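Lab Methods in Manipulation, Unit 3
Comparing Parallel Grippers: Setup and Wrist View
Course handout, revised 27 May 2020
Instructor: Themis Tsolakis. Lab section: Cristian Ccori.

1. Purpose

In this unit you mount and test two parallel grippers on the same arm, the Druleo and the Tistham. The aim is a comparison that another group could repeat. Grip strength is measured in Unit 4 and should not be reported in this one.

2. Terms

Stroke: the distance between the inner faces of the fingers when fully open.
Closing offset: the difference between the commanded width and the width at which the fingers stop.
Occlusion: the share of the wrist view covered by the gripper itself.
Tool center point (TCP): the point midway between the finger pads at the height of the pad tips.

3. Mounting

Power down the arm before changing tools. Seat the gripper on the adapter plate and tighten the screws in a cross pattern. Enter the tool mass and TCP in the Kourkoulas controller. A TCP left over from the previous gripper is the most common source of bad data in this lab. Check it by turning the wrist 20 degrees each way over a marked point. If the TCP drifts more than 2 mm, enter it again.

4. Test sequence

4.1 Open fully and save one wrist view with the table clear.
4.2 Close to full stop. Record the reported width.
4.3 Open fully again and repeat for a total of 14 cycles.
4.4 Place the test block at the marked point and run three grasps at low speed.
4.5 Change grippers and repeat from Section 3.

Leave the camera exposure fixed between grippers. The automatic setting reacts to the white table, and the two sets of views can then no longer be compared.

5. Reading the wrist view

The view saved in step 4.1 is the reference for occlusion. Trace the outline of the gripper body and both fingers in Cikum and report the covered area as a percentage. Trace the whole housing, including the mounting section. The table edge will usually run at a slant, depending on wrist rotation. Do not level the picture before tracing.
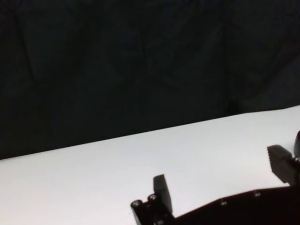 Figure 3.1. Wrist view with the gripper open over a clear table. Dark cloth behind.

In Figure 3.1 both fingers stand clear of the white surface and the gap between them is easy to trace. The black body against white gives a clean boundary. Where dark parts meet the cloth, raise the contrast on a copy and trace from that.

6. To hand in

One table per gripper with the closing offset for each cycle, the occlusion percentage, and the TCP values used. Attach the untouched reference views. State the controller firmware version on the first page.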